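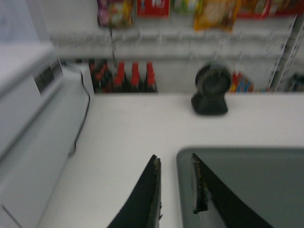
What should a shop do with a small thing that turns up on the counter after the customer has gone?

Put it in a tray where the staff can see it, and keep it until somebody comes back asking.

Stories > Short fiction > The Lost Property Tray

6 min read

The Lost Property Tray

My aunt had the shop on Irnomska Street in Lesthorpe for most of my life, and when her hips gave up on standing she handed me the keys, a biscuit tin of spare receipt rolls and a set of rules, nearly all of which were to do with the counter. The counter was to be wiped before opening and again at close. The counter was never to have a cup of tea on it, not even a little one, not even in winter. And anything a customer left on the counter, anything at all, was to go into the tray and stay there until it was called for.

"How long for?" I asked her.

"Until it's called for, love," she said, as though I'd gone a bit deaf.

I'd pictured umbrellas, I suppose, and gloves, and we did get those (so many gloves, and always the left!), but people who buy a bottle of something on their way home are forever going through their pockets for coins, and pockets are full of the most peculiar stuff. I had a doll's shoe. I had the key to a sardine tin. I had half a raffle ticket, number 98, which hung about for so long that I grew quite fond of it, and then one wet afternoon a man came in with the other half and was so pleased to see it that he bought a Drasturen plum cordial he couldn't have wanted.

And then there was the bent bit.

I found it in November, at close, when I was going over the white part of the counter with the cloth and felt something skid away under my hand. A dark little scrap of a thing with a straight leg and a tail that kicked out to one side. I couldn't have told you whether it had started life as a nail or a screw or a snip of wire. Any sensible person would have flicked it in the bin, and I did get as far as the bin, and stood over it with my foot on the pedal, and then I heard my aunt as clearly as if she'd been behind me on her stool, and I went and got the tray.
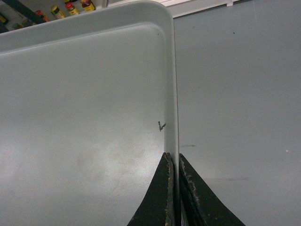 The bent bit, near the side of the tray.

It looked ridiculous in there. I rang her that night to say so, and she wanted to know whether I'd put it down gently.

Well, the weeks went by the way they do in a shop, which is to say in deliveries. The fellow from Jabłońska's brought the cordials and took away the empties, and every time he leaned over to get his docket signed he'd look in the tray and say, "Still got your treasure, then," and I'd say it was being kept for a customer, thank you very much. I moved it out of the way for the Christmas orders and moved it back after. I dusted around it. A small girl asked me if it was a worm, and I said I didn't think so, and she asked if she could have it anyway, and I had to tell her it belonged to somebody, and while I was telling her I realised I'd come to believe it.

The woman who came for it was 71. I know because she told me so before she'd got the door shut, by way of explaining the stairs at her flat and how seldom she got down them these days. She wanted a bottle of the ginger, the one she'd had last time. I held it up to the scanner, and it gave its beep, and she jumped a bit and laughed at herself and put her hand flat on the counter, and then she said, not really to me, that she'd had it in her hand when she was here, she was nearly sure she had.

I didn't ask what. I just brought the tray round and set it down in front of her.

She looked for a good while. Then she undid her bag and took out a music box, no bigger than a matchbox, with the crank gone from the side of it and a hole where the crank should be. Her husband had made her a new one out of whatever he'd had in the shed, she said, and it had never fitted, it dropped out if you so much as breathed, and he'd been promising to fix it for 17 years. She'd been carrying the two of them about together, meaning to find someone.

She picked the bent bit up out of the tray with her fingernails and pushed it into the hole and turned it, holding it in place with her thumb, and we got four notes and a sort of cough. She had another go and we got six.

"It does go on," she said. "You have to be patient with it."

There was someone waiting behind her by then with a bag of ice, and he put it down on the floor and waited a bit longer.

I rang my aunt after I'd locked up. She wanted to know had I wiped the counter.

Contact us | © Lesthorpe Story Shelf | Back to top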